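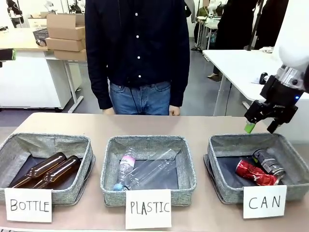

Bottles, plastic, cans: gray fabric baskets with handwritten cards.

Our recycling at Drurnbridge used to go into one 120-liter bin and get sorted on collection day. Since March it has been split at the start. Glass goes under BOTTLE, drink containers under PLASTIC, aluminum under CAN. Crushed cans take less room, so I crush them first.

The fabric is the weak point — it soaks up whatever is left in a bottle, so everything gets rinsed. Damir Krasniqi suggested rigid liners. I have measured for them but not ordered. The cards are plain paper and marker, and will need redoing on something stiffer.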